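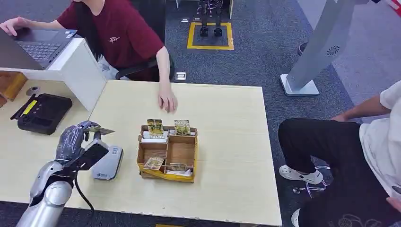
Terkero Card Sorting Box, corrugated, open top

Product group: Counter and desk organisers
Sold by: Pleno
Order number: 346
Supplied: flat, in packs of 9

Overview

The Terkero is an open cardboard box for keeping small printed cards in order on a table or counter. It is divided into compartments by cardboard partitions. Cards can be stacked flat on the base of a compartment or stood on edge against a wall so that the printed side faces the user. Both methods can be used in the same box, and in the same compartment: a marker card stood upright at the back with the matching stack of blanks or backs lying below it is the arrangement most customers settle on.

The box has no lid. It is meant for cards that are handled all day and put away at closing time, in a drawer or cupboard, still in the box.

Typical uses

Picture cards for language teaching and speech work, sorted by topic (hotel, travel, food and so on). Room or locker cards at a small reception. Loyalty and appointment cards beside a payment terminal. Playing pieces and card decks for board game evenings. Sample cards for paper and print shops.

Material

Corrugated cardboard, unprinted, yellow-brown on both faces. The partitions are cut from the same board as the walls. No glue, staples or tape are used. The board is not coated and should be kept away from standing water, damp cloths and plant pots. It can go in with ordinary cardboard recycling at the end of its life.

Because the board is uncoated, it takes pencil, felt pen and paper labels well. Labels with a strong adhesive will lift the top layer of paper when removed.

Assembly

1. Fold the four walls up along the creases. Crease each fold fully before going on to the next.
2. Tuck the corner flaps inside the short walls and press down until they lock.
3. Slot the partitions together on the table first, outside the box.
4. Lower the assembled partitions into the box as one piece. They should touch the base on all sides.
5. Load the back compartments first.

Assembly takes 2 minutes per box once the first has been done. The partitions may feel tight in a new box. This eases after a few days of use and they should not be trimmed.

Placing the box

Stand the box on a flat, dry surface with the back compartments furthest from the user. Tall cards belong at the back and low stacks at the front, or the front row will hide what is behind it. On a shared table, leave a hand's width between the box and any handheld reader or terminal, so that cards can be lifted out without knocking the device or catching its cable.

A card that leans forward in a half-empty compartment can be held upright by a folded strip of the same board. Spare strips are included in each pack. Leaning does no harm to stiff cards, but thin ones will take on a curve if left for several weeks.

Card types

Any stiff card that fits within a compartment can be used. Laminated cards slide more easily than plain ones and tend to slip flat when fewer than a handful are stood together - for these, use the strips or lay the cards down. Magnetic stripe and chip cards are not affected by the board.

Sleeved cards should be tried in one compartment before a full set is ordered. Sleeves vary a good deal in width.

What is in the pack

9 boxes, flat
9 sets of partitions
Spare board strips
One printed assembly sheet

Cards, labels and electronic devices are not supplied.

Related items

Nseir index cards, white, blank, 81 to a pack. Suitable for stacking flat in any compartment.
Flonilen clear label pockets, self-adhesive. The adhesive is mild and can be removed from the Terkero without tearing if peeled slowly.
Terkero replacement partitions, sold without the outer box.

Storage and returns

Unused boxes should be stored flat and under light weight. Packs kept on end in a stockroom may bow, and bowed walls do not lock properly at the corners. If this happens, lay the boards under a few reams of paper overnight.

Unopened packs can be returned to Pleno in the usual way. Opened packs can be exchanged only where a part is missing or has been cut wrongly - please keep the assembly sheet, as the batch code is printed on the back of it.

Orders placed before noon on a Tuesday go out with that week's delivery.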